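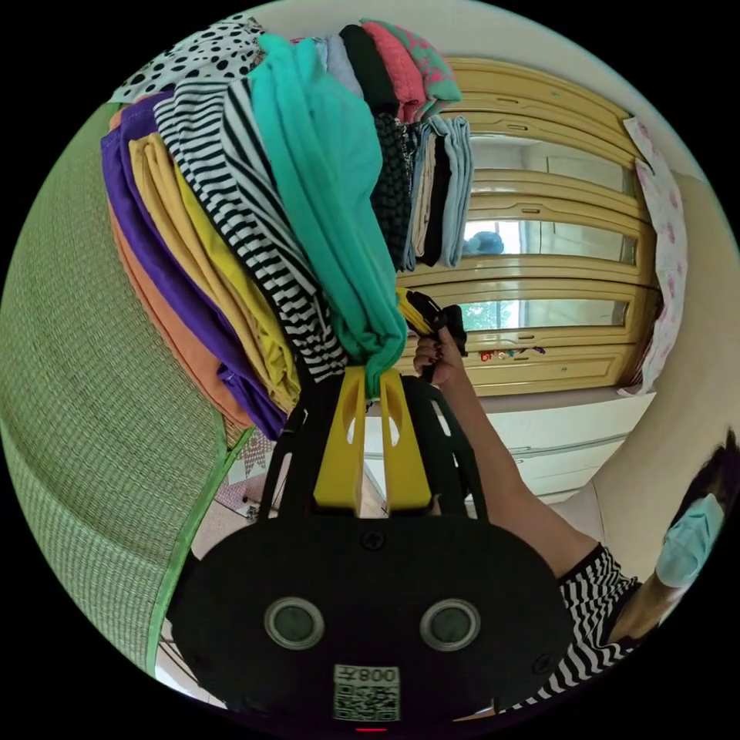 Get rid of the tall piles first and worry about the furniture afterwards, wrote one reader the last time folding came up on here, and the thread went on for pages.

Valley Household Help > Clothes and laundry
How do I stop big piles of folded clothes collapsing?
Viewed 2,313 times

mustardjumper
21 March 2018

Hello all, long-time reader and first proper post from me. I do love folding (I know, I know) and I can get through a whole heap of washing in one go with the radio on. My trouble is what comes next. I build these lovely tall stacks, everything mixed in together, orange next to purple next to mustard, stripes, spots, the lot, and then I try to carry one across to the wardrobe and by the time I get there it's leaning like mad and the top half wants to go on the floor. There's always one soft slippery thing in the middle that comes undone and drags down the side, and it takes its neighbours with it.

We've got one of those wooden wardrobes with glass in the doors, so whatever I shove in there has to look half decent, and a white set of drawers which is where the small stuff is meant to live. The drawers came from Erkano and they're not very deep, so anything chunky jams them. I've been trying to do it all by person but then the piles come out in silly sizes, one enormous and one with a pair of leggings and a vest in it.

I've got 2 questions, if that's allowed. Should I be folding differently so the stacks hold together? And is it better to stack or to stand things on their edge in the wardrobe? I tried the standing up thing back in September with some T-shirts and it looked gorgeous until I took one out, and then the whole row went over like dominoes. I don't want to spend a fortune. A friend swears by the Lula boxes but when I looked at the price I nearly fell off my chair.

Thanks in advance for any help!

plumcorner

Ooh, my favourite subject. Right, to my mind it's mostly that everything's being folded to a different width, and a stack is only as steady as its narrowest fold. Pick one thing to be your measure. I use an old magazine! Lay it in the middle of the top, bring both sides in over it, slide it out, fold up from the bottom. Do that with the jumpers, the T-shirts, the kids' things if you've got kids, and they all come out the same width even if some are fatter than others. Smaller clothes I fold one less time so they still match.

Then build with the thick heavy stuff underneath and thin things on top, and turn every other one round so the folded edge isn't always on the same side. That's the bit that made the biggest difference for me. All your thick edges were probably on one side and the lot was sliding off the other way, it's exactly what mine used to do.

Slippery things (viscose, that swishy dress fabric, anything that won't hold a crease) don't belong in a stack. I roll those quite tightly and they go in the drawer, or I hang them if there's a hanger going spare. I wouldn't try to be clever with them, they always win.

As for height, I stop at 12 T-shirts, or a lot fewer if it's jumpers. More trips to the wardrobe, yes, but you're not picking it all up off the carpet. And carry it with one hand flat underneath and the other on top, pressing down a bit. I used to hug mine against me with my chin on it, which is no use on stairs!

For stacking or standing, I'd stack behind glass. It just looks calmer. Put the folded edge facing the door and you won't see any of the messy ends.

gaz_in_the_attic

just use a laundry basket to carry it. why is everyone carrying piles

plumcorner

Fair point, but then you've still got to lift them out of the basket, and mine all shuffle about in there.

biscuit_tin_9

I'm going to disagree a little bit with the stacking, only for the drawers though. Shallow drawers are brilliant for standing things up, and the reason your T-shirts went over is that the row wasn't full. You need something to hold the end. I never bought the Lula ones either, I use shoe boxes with the lids off (the lids go in as well, they make a good low tray for socks) and when I take something out I push the rest along and wedge a rolled-up scarf in the gap. It isn't pretty but the drawer's shut so who cares.

If you can get to the Mac Giolla shop, the one by the bus station, they had plain cardboard drawer dividers last time I was in, 2 to a pack. They do go soft after a while. I've taped mine along the bottom and they're still going.

What I'd do in your shoes is split it by type before you fold anything. Tip the whole lot on the bed, pull out all the jumpers, then all the tops, and so on. Fold one kind at a time and put that kind away before you start the next. You never end up with a giant mixed tower that way. Sorting by person can happen at the very end, or you can give each person a shelf and let them get on with it.

Chunky jumpers on the shelf and never in a shallow drawer, please, I've broken a runner doing that.

mustardjumper

Thank you so much, these are great! I've just done a batch with the magazine trick and turned every other one round, and I got it across the room in one piece. Shoe boxes are next, I know there are some on top of the boiler cupboard. One last thing for biscuit_tin_9, do you line the boxes with anything? Mine have a funny glue smell and I don't fancy it on the pillowcases.

biscuit_tin_9

Leave them open on a windowsill for a few days first. Then a bit of leftover wallpaper in the bottom, cut slightly too big so it stays put.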